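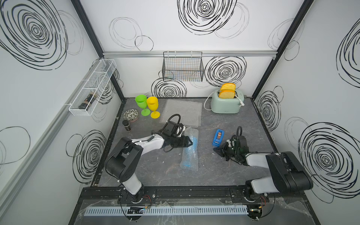 Sullia replied: Before you touch the tap, is it the hot or the cold, and does it drip all night or only after you've used it?

Trikeck (asked Saturday)
Kitchen tap, cold side. Drips all night. I've changed the washer 3 times and I'm now on first-name terms with the stopcock. Do I need a new tap?

Dodell
Same thing here in May. It'll be the seat, the brass ring the washer presses on. If it's pitted you can fit washers until you retire. A reseating tool cost me less than the washers had. Turn the water off first — I mention it as someone who owns a mop. 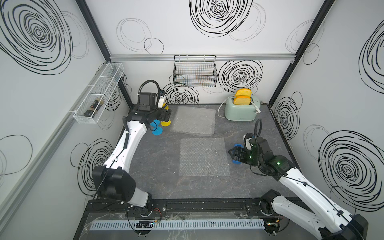

Go gently with the cutter, a couple of turns, then wipe the seat and feel it with a fingertip. Smooth is done. Put the plug in as well, or the little screw goes down the drain and you get a second hobby.

Ó Conaill
just get a new tap

Trikeck
Reseated it. No drip so far. Now the hot one's started.

29 people found this useful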